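Company > Who we are > About Fosby

About Fosby

We teach robots to do housework by having people show them how. We also have doubts about how well that works, and we think a company should put its doubts where customers can read them.
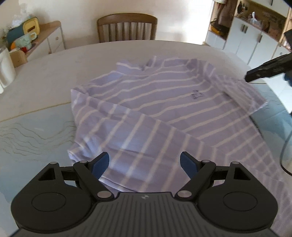
Fosby was started by Nives Marino and Robel Gebreyes, who had both spent years at a firm called Pappas watching demo videos that left out the bad takes. Pappas sold arms for packing lines and wanted to get into homes. Every few months somebody would announce that the arm could now fold laundry. It could fold one towel, the same towel, laid flat by an engineer. Nives still has the towel.

So we began with the dull part. Our people pick up a pair of hand-held grippers and do the chore themselves, in ordinary rooms, on whatever table is there. A camera on the tool records what the hands did. Shirts take up most of our time. A towel has four corners and you can find them. A shirt has a collar, and sleeves that end up underneath, and it never lands the same way.

We tried remote control first, with one person steering an arm from the next room. Some of our customers in Clundale still prefer it and we still offer it. It's slow, and the operators got headaches. Hamdia Gidey ran that work and was the one who argued for dropping it as our main method. She was right, though it took the rest of us most of a winter to say so.

What we have now is 1,898 shirt folds that we consider usable. Gadisa Tufa decides what counts as usable, and he is hard to please. He threw out almost 30 in one afternoon when he noticed that the folder kept smoothing the cloth with a wrist, a thing no gripper can do. We don't pay by the fold. We used to, and the folds got worse.

Is that enough for a robot to fold your shirts? No. We've seen larger numbers than ours quoted with great confidence, and we'd like to know how many different shirts were in them, and how many tables. Ask us the same thing. Zewditu Gudeta keeps the records and will send you the list, including the sessions we rejected.

We work out of 2 rooms in Rostley, above a shop. Visitors are welcome most mornings if they write first. You can try the grippers yourself — most people are surprised by how long one sleeve takes them — and then decide what you think of the claims in this business, ours included.

14 shares | 3 comments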